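Search the manual
Go
Filed under: Household Kits > Set-Up Guides > Tool Cases

Section 4. Setting up and repacking a molded tool case

This section was written for the Felturden household handbook by Hedvika Jireš, with corrections from Uldis Pärn, who thinks molded cases are a waste of shelf space. I half agree with him. A molded case promises a place for everything, and it keeps that promise only if you put each thing back the way the maker had in mind. Most people stop doing that by August.

4.1 Before you start

1. Clear a patch of table big enough for the case lying fully open, plus the tools beside it.
2. Lay the case down base first, with the latches facing you. Many cases look the same on both sides. If there is a logo, don't trust it to tell you which side is the lid.
3. Open both latches before you lift. Pulling on one while the other is still caught is how the plastic tabs snap.
4. Lower the lid all the way to the table.

CAUTION: Check that the utility knife blade is fully drawn in before you touch anything else. A slider can creep forward in storage, whatever the leaflet says about locking.

4.2 Taking the tools out

1. Lift each tool from its thickest part. Prying up a screwdriver by the tip bends the tray lip, and after that the tool drops out every time.
2. Set them down in the order you remove them. You will want that order later, even if you are sure you won't.
3. Shake out the grit. Wipe the tray with a dry cloth. The Mets leaflet recommends a spray cleaner for this. I tried it and saw no difference, apart from a sticky tray.

NOTE: The leaflet also claims the case has been tested for 3,536 openings. It doesn't say what was being tested, the hinge or the latches. I would not plan around that number.

4.3 Putting the tools back

Work from the biggest recess to the smallest. The instructions in the box say to fill the lid first. Uldis and I both tried it that way and both ended up with a hammer and no good idea how to hold the lid out of the way while we pushed it in.

1. Hammer first. Its channel is the long curved one, and it is hard to mistake.
2. Pliers next, lying flat with the handles closed as far as they will go. Sprung handles push against the tray and work themselves loose.
3. Tape measure, fully wound in, label up.
4. Now the lid: screwdrivers in their slots, side by side, then the thin screwdriver, then the knife.
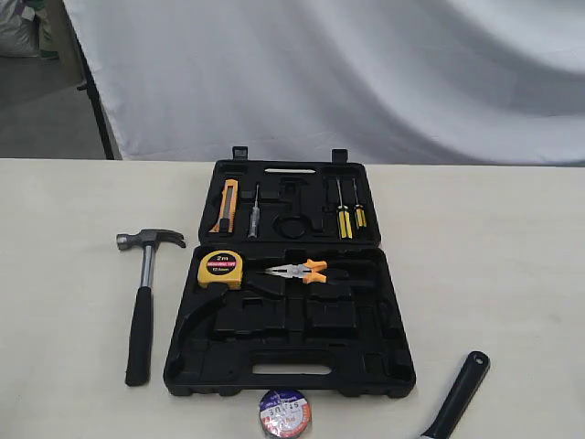 5. Press each tool once with your thumb. If it rocks, it is in the wrong slot or only halfway into the right one. The knife is the usual offender, because a slot that is slightly too generous lets it lean.
6. Look over the recesses still empty and match them to what is on the table. A round recess with square pockets beside it tells you very little by itself. Try the tool before you decide the maker forgot to include it.

NOTE: A 2m tape is fine for shelves and picture hooks. For a room, get a longer one and accept that it will live outside the case.

4.4 Closing

1. Raise the lid slowly to halfway and stop. Anything that is going to fall will fall now.
2. Close it flat on the table, never against your knee.
3. If the lid stands proud on one side, open it again. Do not lean on it. The usual cause is a handle lying across a partition.
4. Snap both latches and lift the case an inch off the table before you carry it anywhere.

CAUTION: "Secure" in the leaflet means the latches are shut. It does not mean the tools are held. Carry the case level on stairs.

4.5 Spares and extras

The Kavska refill tray, part 600, is sold as fitting every case of this type. It did not fit ours. Part 489 fit after we trimmed one corner, though I wouldn't pay for it again. Loose screws and wall plugs do better in a jar. If you must keep them in the case, bag them, no more than 10 to a bag, and put the bag in last.

Replacement latches can be ordered from the Leltetgate counter. Take the broken one with you, as the left and right are shaped differently on some models.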